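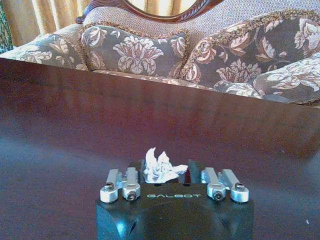
어두운 목재 상판과 잔여 종이류: 표면 정리 갤러리

스톨트게이트(Stoltgate) 가구 관리 자료실
2020년 9월 갱신

이 페이지는 광택 마감 목재 테이블의 표면 정리 항목을 모은 것이다. 대상은 식탁, 회의용 테이블, 응접용 낮은 테이블이며 무광 오일 마감과 유리 상판은 별도 페이지에서 다룬다. 항목마다 한두 줄의 설명을 붙이고, 작업 절차가 필요한 것은 뒤쪽에 따로 정리하였다. 용어는 자료실 표기 기준을 따른다.

1. 구겨진 흰 종이류와 어두운 상판
적갈색에서 거의 검은색에 이르는 광택 목재 상판. 티슈 또는 종이로 보이는 흰색 물체는 불규칙하게 뭉쳐 있으며 위쪽으로 뾰족한 부분이 있다. 분류: 경량 잔여물, 종이류.

분류 기준

상판 위의 물건은 정리 전에 네 가지로 나눈다. 분류명은 기록지의 약호와 같다.

P (종이류): 티슈, 냅킨, 영수증, 포장 속지, 메모지. 용도가 확인되지 않은 필기 종이는 P로 적되 폐기하지 않고 보관함으로 옮긴다.

F (섬유류): 행주, 천 냅킨, 컵받침, 러너. 세탁 대상과 재사용 대상을 기록지에서 구분한다.

H (경질류): 컵, 접시, 필기구, 리모컨, 열쇠. 바닥면이 거친 도기는 비고란에 "굽 확인"이라고 적는다.

R (잔사): 부스러기, 먼지, 보풀, 가루. 손으로 집을 수 없는 크기의 것을 모두 포함한다.

뭉친 티슈는 크기와 관계없이 P이다. 티슈에서 떨어져 나온 보풀은 R이므로 같은 자리에서 두 약호가 함께 나올 수 있다. 이 경우 P/R로 병기하고 순서는 바꾸지 않는다.

상판 색과 잔여물의 식별

어두운 마감은 흰 종이류와 명도 차이가 크기 때문에 큰 조각을 놓치는 일이 드물다. 문제가 되는 것은 보풀과 손자국이다. 보풀은 정면 조명보다 낮은 각도의 빛에서 잘 보이고, 손자국은 창 쪽을 마주 보고 상판을 비스듬히 내려다볼 때 윤곽이 나타난다. 점검 위치를 한 곳으로 고정하면 반사광에 가려지는 영역이 생기므로 긴 변의 양쪽에서 한 번씩 본다.

밝은 오크나 단풍나무 마감에서는 반대로 흰 종이 조각의 식별이 늦다. 커피 자국, 연필 가루, 어두운색 섬유는 쉽게 보인다. 밝은 상판의 점검표를 어두운 상판에 그대로 쓰지 않는다.

2. 보풀, 낮은 각도의 조명
종이 보풀은 길이가 짧고 방향이 일정하지 않다. 극세사 천에서 빠진 섬유는 가늘고 길며 끝이 말려 있는 경우가 많다. 분류: R.

3. 뭉친 냅킨, 다층지
겹이 분리되기 쉬운 제품. 한쪽 끝만 잡아 들면 바깥 겹이 남는다. 가운데 부피가 큰 곳을 잡아 수직으로 든다. 분류: P.

4. 접힌 영수증
감열지. 인쇄면을 상판 쪽으로 둔 채 젖은 컵 아래에 두지 않는다. 수거 후 글자가 있는 것은 보관함으로 보낸다. 분류: P.

5. 포장 속지
얇고 정전기로 상판에 달라붙는 종류. 모서리를 세운 다음 집는다. 손톱으로 긁어 올리지 않는다. 분류: P.

6. 종이컵 바닥 자국
원형. 마른 천으로 제거되지 않으면 미지근한 물을 소량 적신 천을 쓰고 곧바로 건식으로 마무리한다. 분류: 표면 흔적, 별도 기록.

7. 컵받침 아래의 가루
코르크 받침을 장기간 쓴 자리. 받침을 밀지 말고 들어서 옮긴 뒤 가루를 제거한다. 분류: F/R.

8. 러너 가장자리의 광택 차이
덮인 부분과 노출된 부분의 광택도가 다르다. 오염으로 오인하여 문지르는 사례가 반복되므로 기록지에 "마감 차"로 표시한다.

9. 필기구 자국
눌린 홈은 세정으로 없어지지 않는다. 종이 한 장만 깔고 볼펜으로 쓴 자리에서 주로 확인된다. 위치와 방향만 적는다.

10. 상판 모서리의 보풀 집적
천을 안쪽에서 바깥쪽으로 밀어 닦은 뒤 모서리에서 천을 떼지 않고 되돌릴 때 생긴다. 분류: R.

11. 이음매에 낀 종이 조각
확장형 식탁의 가운데 이음매. 금속 도구를 넣지 않는다. 상판을 조금 벌린 다음 부드러운 솔로 쓸어 낸다. 분류: P/R.

12. 마무리 후의 상판
결 방향으로 건식 마무리한 상태를 기준으로 삼는다. 원을 그리며 닦은 상판은 비교 기준으로 쓰지 않는다.

기준 상판의 제원

비교용으로 쓰는 상판은 그르기치(Grgić) 식탁 한 점이며 자료실 관리번호는 326이다. 제원은 다음과 같다.

형태: 직사각형, 모서리 소반경 처리
길이: 1,628 mm
마감: 유색 착색 후 투명 광택 도장
색 구분: 암갈색 계열, 적색기 있음
다리: 탈착식
보관 위치: 트레로프(Trerov) 보관실, 창에서 떨어진 벽면

항목 1의 상판은 이 기준 상판과 별개로 취급한다. 색 계열이 가깝더라도 수종과 도장 종류가 확인되지 않은 상판에는 제원을 옮겨 적지 않는다.

종이류 수거 절차

1) 상판 위의 H를 먼저 옮긴다. 끌지 않는다.
2) P를 큰 것부터 집어 수거 용기에 넣는다. 뭉친 티슈를 다른 조각을 쓸어 모으는 데 사용하지 않는다.
3) 필기가 있는 종이는 분리한다.
4) F를 들어 올리고 아래쪽 상태를 본다.
5) 마른 극세사 천을 네 겹으로 접어 R을 제거한다. 천은 결 방향으로 움직이고 한 줄이 끝날 때마다 든다.
6) 천의 사용면을 바꾼 뒤 가장자리를 닦는다.
7) 긴 변 양쪽에서 점검한다.
8) 남은 자국이 있을 때만 습식 작업으로 넘어간다.

2)에서 종이를 집을 때는 상판에 가하는 힘을 최소로 한다. 뭉친 종이는 변형되면서 잡히므로 강하게 누를 필요가 없다. 단단하게 접힌 영수증이나 카드류는 모서리가 도장면을 긁을 수 있어 먼저 한쪽을 들어 올린다.

젖은 티슈가 붙어 있는 경우

물기를 머금은 티슈는 마르면서 상판에 얇게 달라붙는다. 마른 상태에서 떼면 조각이 여러 개로 갈라지고, 긁으면 광택면에 가는 선이 남는다. 물을 적셔 꼭 짠 천을 위에 덮고 종이가 부드러워질 때까지 둔 다음 천과 함께 들어낸다. 남은 섬유는 천의 깨끗한 면으로 걷는다. 마지막에 반드시 마른 천을 쓴다.

알코올 함유 물티슈가 놓였던 자리는 도장 종류에 따라 흐려질 수 있다. 흐림이 확인되면 추가 세정을 중단하고 위치를 기록한다. 광택제를 덧발라 가리는 처리는 인정하지 않는다.

세정제와 천

자료실에서는 루르니센트(Lurnisent) 중성 표면 세정액의 희석액을 사용한다. 용기 용량은 499 ml이며 개봉 월을 라벨에 적는다. 상판에 직접 분사하지 않고 천에 묻혀 쓴다. 종이 타월은 광택 상판의 마무리에 사용하지 않는다. 흡수용으로 눌러 쓰는 것은 허용한다.

천은 세 종류로 나누어 보관한다.

건식용: 단모 극세사, 봉제선 없는 제품
습식용: 단모 극세사, 가장자리 색으로 구분
흡수용: 면, 여러 번 세탁하여 보풀이 안정된 것

새 면포는 첫 세탁 전에는 쓰지 않는다. 섬유유연제를 사용한 천은 표면에 얇은 막을 남기므로 건식용에서 제외한다. 세탁할 때 티슈가 섞여 들어간 천은 보풀이 빠질 때까지 다시 헹구고, 접기 전에 어두운 판 위에서 한 번 털어 확인한다.

기록지 작성

기록지 한 장에는 상판 하나만 적는다. 위치는 긴 변을 가로로 놓고 왼쪽부터 A, B, C로 구분하며, 작성자가 선 쪽을 하단으로 한다. 작업 중에 자리를 옮겨도 방향 표기는 바꾸지 않는다.

작성 예
관리번호: 326
위치: B 하단
분류: P/R
처리: 수거, 건식
잔여 흔적: 없음
비고: 보풀은 결 방향 이동 후 제거

광택도는 측정기를 쓴 경우에만 숫자로 적는다. 기준 상판의 1월 측정값은 49이며, 측정 각도와 위치를 같은 줄에 병기하였다. 육안 판단은 "균일", "부분 저하", "판단 보류" 중 하나로 적고 숫자로 환산하지 않는다.

표기상의 주의

"얼룩"은 제거 시험 전에는 쓰지 않는다. 시험 전에는 "흔적"으로 적는다. "긁힘"은 손끝 또는 측면광으로 선이 확인된 경우로 한정한다. 종이의 종류가 분명하지 않으면 "종이류"로 적고 제품명을 추정하지 않는다. 목재의 수종도 같다. 짙은 색만으로 월넛이나 마호가니라고 적은 기록은 반려한다.

반사광 때문에 색을 정하기 어려운 상판은 범위로 적는다. 예를 들어 "적갈색~흑갈색"과 같이 양 끝의 색을 적고, 중간색을 대표색으로 고르지 않는다.

관련 페이지
무광 오일 마감 상판
유리 상판의 손자국과 물자국
확장형 식탁의 이음매 점검
극세사 천 세탁 및 교체 기준
광택도 기록지 양식

목록으로 돌아가기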